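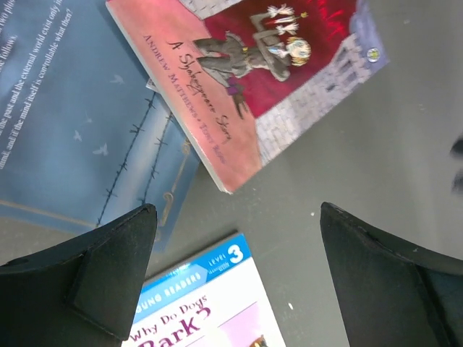

Rule 1. Books shall be shelved in an orderly manner.

Homa Yazdani wrote that one over lunch in August and thought it could stand alone. By evening the Akdale Library Code for Automated Shelving had 470 clauses, most of them by Houshang Kiani, who had once been bitten by a photocopier. Clause 200 defined "book." Clause 400 reopened the question.

"Orwell goes up first," Homa told the inspector from Zikitar. "Top shelf, lying flat."

"Is flat orderly?"

"See Appendix C."

He saw Appendix C. It took him a while.
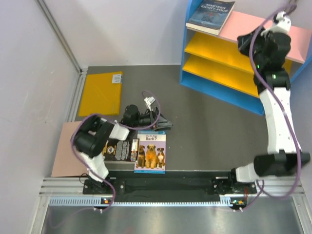
Rule 2. No arm shall take a book from another arm without cause.

The inspector leaned in. Both grippers were at the dog book now, one on each side.

"Which one has cause?" he asked.

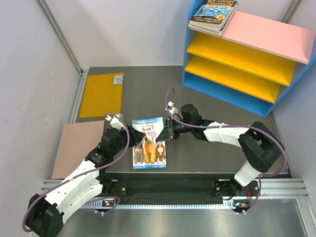 Houshang turned pages. The code covered atlases, sheet music and grief – he had been thorough – but on cause it was silent.

"Cooperation," said Homa.

The inspector wrote it down, then asked how to spell Kiani.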